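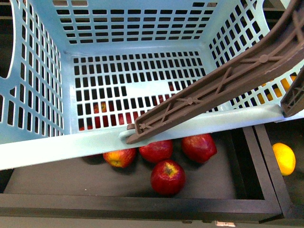 *Fig. 2. Light blue laundry basket, slotted floor and walls, with apples showing through from underneath.*

**Stiltlow Home Skills, Unit 7: choosing a basket**

Before we get into sorting and folding, I'd like us to spend a little while on the humble basket, which I've grown rather fond of over the years! Have a good look at the slots (the floor has a solid band across the middle) and at the rounded cut-out for carrying. Then find a basket at home and jot down:

- the colour and what it's made of
- where the holes are, and where they aren't
- whether the rim feels comfortable in your hands

Bring your notes along in April, however scruffy.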